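Print this article | E-mail this article
Category: Bereavement, Family & Household

3. Materials and Method

3.1 Setting and recruitment

The study was carried out in two towns, Vandness and Tastwood, which share a hospice provider and a county probate office but differ in housing stock. Vandness consists largely of detached homes held by one family for long periods. Tastwood has a higher share of rented apartments, where a lease commonly ends within weeks of a death. The contrast was of interest for one reason: the time available to sort a dead person's clothing is set in many cases by the housing contract and only secondarily by the wishes of the family.

Households were eligible if an adult member had died at home or in hospice care, if at least one surviving relative had taken part in sorting the person's clothes, and if the sorting had begun before recruitment opened. Households in which the belongings were under legal dispute were excluded. Invitations were sent by mail through the hospice provider, which did not disclose names to the authors. Replies were accepted until 21st June. A total of 874 households returned a usable questionnaire.

The questionnaire had four parts. The first recorded the relation of the respondent to the person who had died, the type of housing, and the interval between the death and the first sorting session. The second asked who was present. The third asked for an inventory of up to five garments that had been hard to place, with the final destination of each. The fourth was a free-response section on disagreements within the family. Respondents could leave any part blank, and the third part was left blank more often than the others.

3.2 Inventory records

The third part yielded 2,801 garment records. A record was kept if it named a type of garment and a destination, even where the destination was given as "undecided" or "still in the closet." Records naming only a container ("the blue suitcase," "a bag from the hall") were removed before this count was made.

Garment types were grouped into outerwear, knitwear, shirts, formal wear, sleepwear, work clothing, and accessories. Shirts and knitwear caused most of the coding problems. Respondents used "top," "jersey," and "sweater" with little consistency, and in a number of records the same item was called a shirt in the inventory and a sweater in the free-response section. In these instances the inventory term was used.
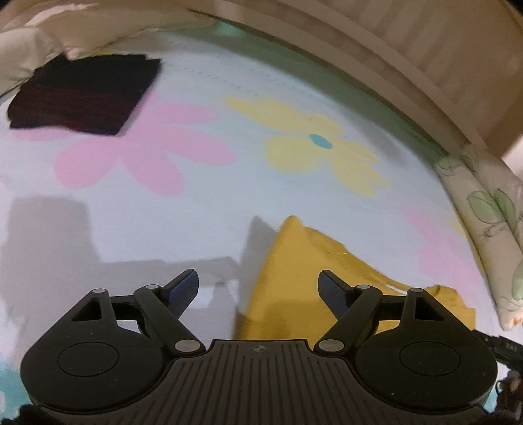
3.3 Destination codes

Destinations were coded as kept by the respondent, kept by another relative, given to a friend, donated, sold, altered into another object (for example a quilt or pillow), discarded, buried or cremated with the person, and undecided. A garment that passed through more than one destination was coded by the last one known. This rule loses some information. One sweater in Tastwood was donated, bought back by a niece from the thrift store, and then given to a grandson; it appears in the data only as kept by another relative.

Coding was done by the first author, Hinata Wada, and repeated without reference to the first set of codes by the second author, Heriberto Huamán. Differences were settled by discussion. The code for altered garments was added after the first pass, when it became clear that these had been split between "kept" and "discarded" depending on which author had read the record. Free-response text was segmented and indexed in Lemma, and the destination table was maintained separately in Vendent. The two were joined by household number only.

3.4 Place of sorting

Respondents were asked in which room sorting took place and on what surface garments were laid out. Both questions were added after a pilot in November, in which several participants described the layout of the room in detail although no question had asked for it. The bed was treated as a distinct surface in the coding, separate from "other furniture" and from "floor." Where a respondent named the bed, bedding was not counted as part of the inventory unless it was listed as an item in its own right.
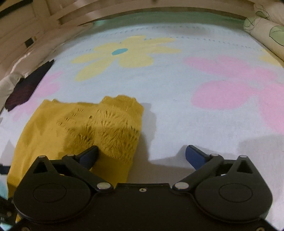 Figure 2. Yellow knit garment laid on a light blue bed sheet.

Surface is relevant to the analysis in Section 4 in that it limits how many garments can be seen at one time. Respondents who used a bed tended to describe piles, with one pile per relative or per destination. Respondents who used the floor more often described a single heap that was worked through in order, or in no order. No claim is made here about which arrangement is preferable. The distinction is carried forward as a two-level variable, with "other furniture" merged into the bed category after checks showed that the wording of the two sets of answers was similar.

3.5 Interviews

Follow-up interviews were held with 20 respondents, drawn so that both towns and all intervals between death and first sorting were represented. Interviews took place at the respondent's home or by telephone, at the respondent's choice. An interview guide was used but was not followed strictly. Topics were the order in which garments were handled, whether anything was washed before it was given away, who had the final word, and whether the person who died had left instructions.

The last topic had not been prominent in the pilot. Written instructions covering clothing were rare. Spoken instructions were common but often conflicting, and it was usual for two relatives to report that the same coat had been promised to each of them. The interviewer did not try to establish which account was correct. Both were recorded, and the garment was coded by its actual destination.
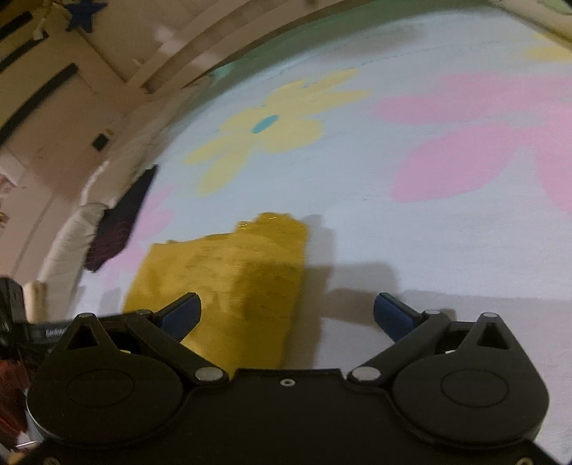 A further point concerns washing. Several respondents separated laundered garments from those that had been worn in the last days before the death, and treated the second group under different rules – in some homes these items were kept unwashed in a closed bag, and in others they were washed first, ahead of everything else. The questionnaire did not provide for this distinction. It is reported below from interview material only and is not tabulated.

3.6 Limitations of the records

Three limits should be noted. The inventory covers garments that were hard to place, so it cannot be used to estimate what share of a wardrobe is donated or discarded overall. The respondent is in most cases the relative who did the largest part of the work, and other relatives may have described the same sessions differently. Finally, the interval between death and first sorting was reported from memory. Where a lease date was available for a Tastwood household it was compared with the reported interval, and the lease date was used if the two could not be reconciled. No such check was possible for owned homes in Vandness.

Garments coded as undecided were retained in all counts. They are examined separately in Section 4.3, together with the records in which a relative had asked for an item and received no answer.

Tags: grief, family conversations, personal effects, hospice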